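Student project report: a term in the kitchen at Gendgate
Osaze Olatunji, 29 March 2024

I picked the community kitchen at Gendgate for my project because I like eating, and my tutor said that was fine as long as I wrote it down properly. So I've spent the term helping the cook there, Mrs Abubakar, and trying to work out how she feeds 40 people a proper lunch out of a room not much bigger than our flat.

I'd pictured lots of chopping. There was lots of chopping! But most of what I learned was about order. She starts the onions before she's even taken her coat off properly (I'm only slightly exaggerating) and they go on low for ages while everything else gets sorted. My first go at them was far too hot and they caught on the bottom, so we had a slightly smoky lentil stew that day. People were very kind about it.

By my second month I was allowed to run 2 dishes on my own. One was the stew again, the other a tray bake with squash and chickpeas, which I'd tested at home in October on my brothers and they'd eaten the lot. Scaling it up was the hard bit. You can't just multiply the salt and hope, and a deep full tray takes much longer than a shallow half one. I ended up splitting it over 4 shallow trays and swapping the shelves halfway through. 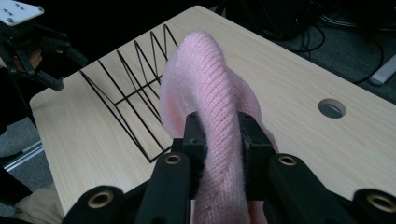
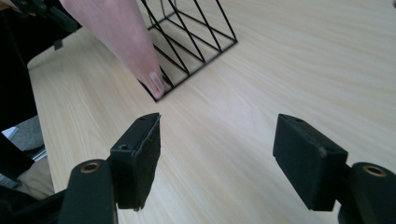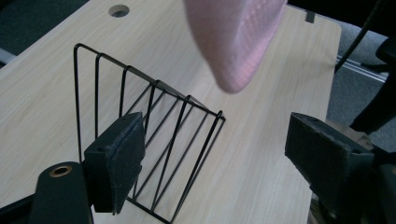

Can the stew be made the day before?
It can, and the flavour is better for it, but cool it quickly in shallow tubs, get it into the fridge, and heat it until it's steaming all the way through before you serve it.

I also asked Mrs Abubakar how she got into cooking. She told me she'd learned from her aunt, who sold fried snacks outside a bus station and never weighed a thing in her life. Mrs Abubakar does weigh things, mostly so that people like me can copy her, but she still tastes everything twice and makes me do it too.

If I did the project again I'd keep better notes from the start. My early pages just say things like "more cumin??" and I've no idea now which pot I meant. I'd also like to have a go at the bread, which she still does herself, and she says I can come back after the exams and try.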